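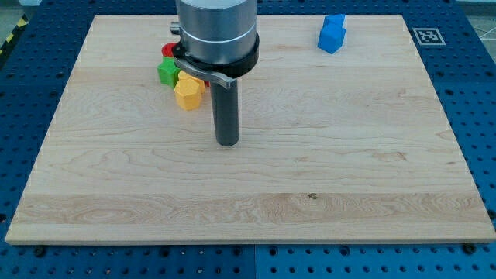

Figure 3. Maple work board on the perforated table, with practice blocks and gripper finger.

Section 3: Planning and budgeting for a bench cell

Read this section before you place an order. It covers the table, the work board, the gripper, the practice parts and the floor space. Setting up the arm itself is dealt with in Section 5.

3.1 Before you ask for a quotation

1. Write down the largest and smallest part the arm will handle, with the weight of each. The supplier will ask for both.

2. Measure the room. Include the doorway, any step on the way in, and the distance to the nearest socket.

3. Decide who will sign for the equipment and who will run it day to day. At the Julbridge workshop these are different people, and the order form has a line for each.

4. Ask for the arm, the wrist mounting and the gripper as separate lines on the quotation. A single price for all of them is hard to compare with anyone else's.

Note: Quotations from Zanetti are valid until the end of the month in which they are issued. If your budget is approved in November, ask for a fresh quotation then.

3.2 Table and work board

5. Choose a perforated table. Holes in regular rows let you move a board or fixture and put it back in the same place.

6. Check whether the table comes as one piece or as joined panels. Panels are easier to get up stairs, but allow time for levelling. Run a straight edge over each seam before fixing anything across it.

7. Order a wooden board to go on top. Maple wears well and costs little to replace. Sumulwood cuts boards to size and charges extra for drilling, so send them the hole spacing with the order.

8. Fix the board down with screws. Do not rely on clamps for daily work – they get in the way of the arm and work loose.

9. Leave a margin of table showing around the board. You will want it for position markers, which should sit clear of the parts.

Caution: Do not run the arm over a board that has not been fixed down. A finger that catches the surface can drag the board with it.

3.3 Gripper and practice parts

10. Buy the simplest finger that will do the first job. A plain rod with a rounded end is enough for pushing and nudging parts on a flat surface, and it is cheap to replace when bent.

11. Set aside money for one spare finger and one spare bracket. Lead times on brackets are longer than you would expect for a small piece of metal.

12. Buy a set of coloured plastic blocks for trials. Get several shapes, hexagonal ones included, and more than one of each colour. Practise with parts close together as well as parts standing apart, and with one block on top of another.

3.4 Floor space

13. Mark the edge of the working area with yellow and black tape. Buy two rolls, as the first will need replacing where people walk over it.

14. Keep the taped area free of stored goods. If you cannot spare the floor, choose a smaller arm.

3.5 Sample budget

The figures below are from the second cell at Grirketside, drawn up by Tullio Amato. They are in pounds, before tax, and leave out the arm.

Perforated table, in panels: 2,000
Gripper finger, bracket and spares: 700
Board, screws, markers and tape: 400
Practice parts: 294
Total: 3,394

Delivery was charged separately. Add a line for it, and another for training if your staff have not used an arm before.

Note: Keep the packing for the arm until the acceptance test has been signed. Returns without the original crate are charged at the full carriage rate.

Go on to Section 4 for delivery and unpacking.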